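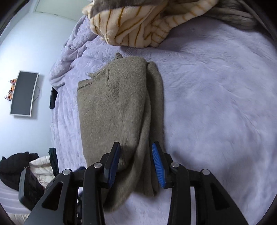
Page 2 of 5

About Us - Zitcombe Laundry & Fold, Kenville

We wash, fold and deliver. Homes mostly, plus two small inns and the Siddiqui guest house out on the county road. Started by Nizar Yammine with two washers and a van. 37 people on the payroll now, 393 households on the weekly route.

What's changing

Folding. It was always the slow part. Sheets and towels went over to the Stumon line in April and it handles them fine. Sweaters are another story - soft knits, ribbed collars, sleeves that go wherever they want. So the sweater work is being taught by hand, one fold at a time, with a two-finger gripper that a person holds and works. Long fold down the body, side panel over, then pinch the bottom end and bring it up. A bed works as well as a table for this. Plush bedspread and all.

Who does it

Our own folders. Nayeli Guzmán runs the sessions and wrote the fold guide, all 2,148 words of it (she'd like people to read it). Cristian Condori moved over from the press room. Keyvan Asadi keeps the grippers working and orders the pads, which wear out faster then we planned for.

What it means for jobs

We get asked. No one was let go when the towel line came in. Four folders took route or inspection work, and two went back to hand folding after a month because they prefered it. Fine with us. Gripper hours are paid at the inspector rate, same as any other skilled shift. Wrist complaints are down on towels. Too early to say on knits. Some people find the gripper tiring after an hour, so we swap at 45 minutes.

Not everybody likes it. Arnulfo Cuadros has folded here longer than anyone and still beats the line on fitted sheets. He trains new hires on those and will keep doing so.

Where we are now

191 knit folds in the guide's first set, more to come - cardigans next, then anything with a hood. Pickup days and prices are on page 3. Job openings on page 4, ask for Nayeli at the front counter.

Page updated June 3, 2018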